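Imprimir | Enviar por correo

¿Por qué una mesa no se cae? Las fuerzas que no vemos

Texto de Kheri Khaemba para lectores de 9 años en adelante
Sábado 25 de enero

Pon la mano sobre una mesa y empuja hacia abajo. ¿Qué sientes? La mesa te empuja también a ti, hacia arriba. Si empujas poco, ella empuja poco. Si empujas más fuerte, ella responde más fuerte. Parece extraño que una cosa sin músculos pueda empujar, pero lo hace todo el día, también cuando tú duermes.

La gravedad tira de todo

La Tierra atrae todas las cosas hacia su centro. A esta atracción la llamamos gravedad. La fuerza con que la Tierra atrae un objeto se llama peso. Un libro tiene peso, un gato tiene peso y tú también tienes peso.

Si la gravedad tira del libro hacia abajo, ¿por qué el libro se queda quieto encima de la mesa? La mesa lo empuja hacia arriba con una fuerza del mismo tamaño que su peso. Los científicos la llaman fuerza normal. Cuando dos fuerzas iguales van en sentidos contrarios sobre el mismo objeto, decimos que están en equilibrio.

¿Cómo empuja una mesa?

Todas las cosas sólidas están hechas de partículas muy pequeñas, unidas entre ellas. Imagina un colchón. Cuando te sientas, los muelles se aprietan y quieren volver a su sitio. En la mesa pasa algo parecido, pero se aprieta tan poco que tus ojos no pueden verlo.

En la escuela del pueblo de Lernon hicimos una prueba con una regla larga de plástico, apoyada en dos libros. Pusimos monedas en el centro, una por una. La regla se dobló cada vez más. Una niña preguntó si la mesa del profesor también se doblaba. ¡Sí! Se dobla una cantidad pequeñísima.

Las patas trabajan juntas

Una mesa con 4 patas reparte el peso entre ellas. Si pones una caja en el centro de una mesa cuadrada, cada pata soporta más o menos lo mismo. Si mueves la caja a una esquina, la pata de esa esquina trabaja mucho más.

Las cosas que ponemos encima también cuentan. Un mantel pesa poco, una olla llena de sopa pesa bastante. La mesa tiene que sostener la suma de todo.

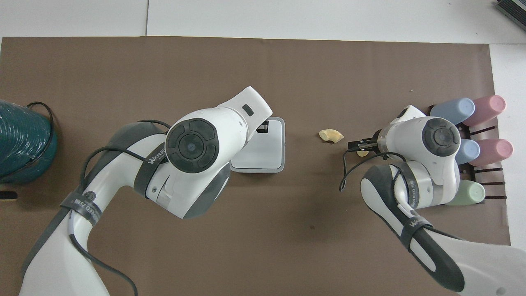

El rozamiento, la fuerza que frena

Hay otra fuerza que ayuda a las cosas a quedarse en su lugar. Se llama rozamiento y aparece cuando dos superficies se tocan y una intenta deslizarse sobre la otra. Sobre goma hay mucho rozamiento. Sobre hielo hay muy poco, y por eso patinamos.

Pruébalo en casa

Pon una goma de borrar y una moneda sobre una bandeja. Levanta un lado de la bandeja muy despacio. ¿Cuál se desliza primero? Repite la prueba con un paño debajo de las dos y escribe en tu cuaderno qué ha cambiado.

Compartido 403 veces | 9 comentarios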